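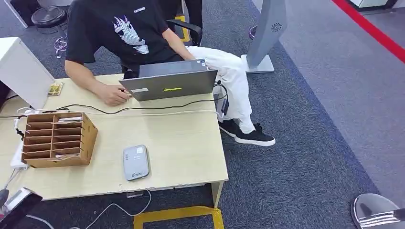 Section 4. Recording your first set of examples

Before the Druvby can learn a task, it needs to see that task done many times over, and this section walks you through gathering those examples at an ordinary desk. Please don't rush the desk itself. Everything lying on it becomes part of what the system learns from, so a cardboard organizer with papers in its slots, a laptop with its cable hanging over the edge and a gray portable router in the middle are all perfectly welcome, as long as you write them down on the setup sheet. A real desk, with a real person working at it, makes a much better teacher than a bare one!

1. Park the base so that both grippers can reach the front half of the desk. Lock the wheels.

2. Turn on the head camera and wait for the steady tone. If you hear two short beeps, go back to Section 3 and run the camera check again.

3. Open Plurov on the operator's computer, choose New Set, and type the task in plain words, such as "move the router next to the organizer."

4. Take hold of the hand controllers and do the task once at an easy pace – no need to be graceful. Small corrections are useful, so leave them in.

5. Press Save, put the object back somewhere a little different, and go again until you have 30 good takes.

Note: One take should run no longer than 18 seconds. Longer ones are split when you save them, and the pieces are a nuisance to label later.

Caution: Loose cords catch on gripper fingers very easily. Move them out of the reaching path, or lower the arm speed to Gentle before you begin.

Caution: Anyone seated at the desk should know where the stop button is and agree to be recorded. Keep the arms still while people sit down or get up.

If you get stuck, Trinidad Aquino at the Womorstead office is glad to look over a trial set with you, and she would much sooner see it after 30 takes than after 600.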